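# What I've been watching (and not finishing)

27 February 2024
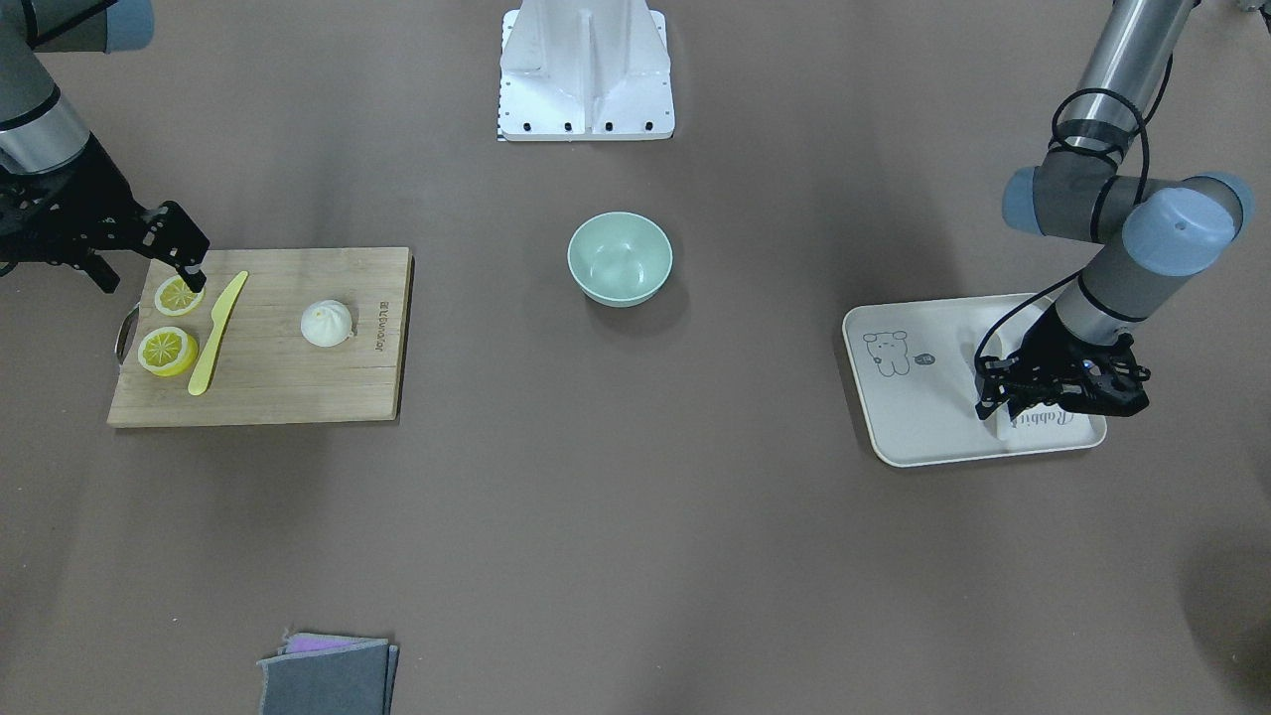
*Lemon on the cutting board.*

So, I finally made it through the Urgate box set. All 10 episodes, plus the two shorts they tacked on at the end, plus one commentary track that I had on while I folded laundry and then had to start over when I realized I'd missed the only part I wanted to hear. If you remember my last letter, I was pretty lukewarm after the first three. I take most of that back! Episode four is where it gets going, and if somebody had just told me to start there I'd have saved myself a grumpy weekend.

The one I keep thinking about is "Grestell," which is barely an hour long and takes place almost entirely in a bus depot. A dispatcher is trying to find out which driver left a suitcase in the break room. That's the plot. There's a long stretch in the middle where she calls everyone on the roster and you only get her side of the conversation, and I was leaning toward the TV like a kid. The ending lost me a little (why the song? why that loud?) but I'd watch it again tomorrow.

Now for the complaints. I went to see the new cut of *Chaudhary* at the Grirnico, and I'm sorry, I know a bunch of you love this movie, but 207 minutes is a lot of minutes. The version I saw in college was shorter and meaner and I liked it better. The added stuff is mostly the brother-in-law. He gets a whole fishing trip. Two people in my row left during the fishing trip and came back with popcorn and hadn't missed anything, and I was jealous of the popcorn. The wedding looks gorgeous on a big screen, though, and the sound is a huge step up from the DVD I wore out. You can hear the rain on the tent now.

Siamak Ranjbar wrote in to argue with me about voiceover. I said I was sick of it, and he sent back eight movies that he thinks would fall apart without it. I've seen five and he's right about four of them, so I guess I'm sick of *bad* voiceover. Fine. He also wants me to stop grading things out of ten, but I like grading things out of ten, so that's staying.

A few quick ones:

- The submarine thing everyone's streaming: 6. Great beards, and I never once knew which end of the boat we were on.
- The remake with the twins: 4. I fell asleep, woke up, and it was the same argument in the same kitchen.
- That little documentary about piano movers: 9. Please find it. My library had it on the shelf with the exercise videos.

My running list of everything I've logged since I started keeping track hit 2,456 titles this week. I should probably tell you that a fair number of those are things I turned off halfway. I used to be strict about it, if I didn't see the credits it didn't count, but then I had no record of the stuff I hated and kept renting it again by accident. (Three times with the same haunted lighthouse movie. Three!) Now the quits get a little q next to them and life is easier.

Next up, I've got a stack of courtroom movies to get through. I want to write about the ones where the case itself is kind of boring and the fun is all in the hallway, people whispering by the vending machine and so on. If you've got a favorite, hit reply. Older is better, and I don't mind subtitles.

Oh, and the Grirnico is doing its outdoor series again in June, double features, bring your own chair. The lineup isn't out yet. I've asked them for "Grestell" on the big wall and they said they'd think about it, so if a few of you want to email them too, I won't stop you.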